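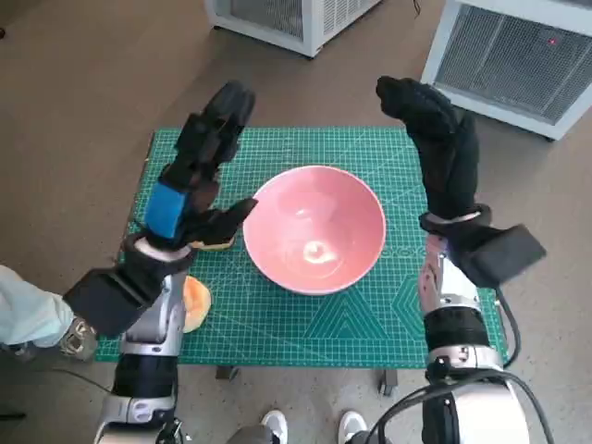
Washing a wool sweater by hand

Written by Carmela Alcaraz, October 15, 2000

These steps apply to plain knit wool and wool blends. Angora and anything with a glued trim need other handling.

1. Measure before wetting

Lay the sweater flat and write down the chest width, body length and sleeve length. Wool relaxes in water, and the numbers are needed again in step 4. Check the seams for open stitches and close them now.

2. Wash

Fill a basin with lukewarm water, up to 75 degrees F. Add one capful of wool wash and stir until it dissolves. I use Stinalex, but any neutral soap without bleach or enzymes will do. Turn the sweater inside out and push it under. Leave it for 25 minutes. Do not rub, twist or lift it by the shoulders - wet wool stretches under its own weight.

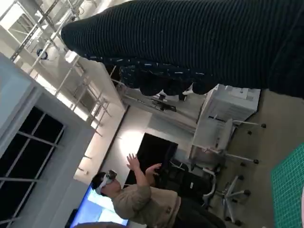
Ribbed cuffs and hems hold more soap than flat knitting, so press these areas several times against the side of the basin before draining.

3. Rinse and remove water

Drain, refill at the same temperature and press again. Repeat until the water stays clear. A sudden change in temperature will felt the fibers. Roll the sweater in a dry bath towel and kneel on the roll. Use a second towel for heavy yarn.

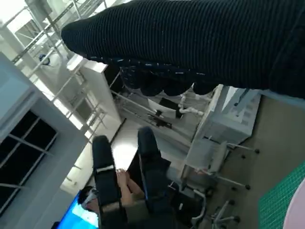

4. Block and dry

Spread the sweater on a flat mesh rack and pull it gently to the sizes from step 1. Push ribbing together with the fingers so that it dries narrow. Keep it away from heaters and direct sun. Turn it once the top side feels dry.

5. Store

Fold, do not hang. Remove pills with a comb after drying - never while damp.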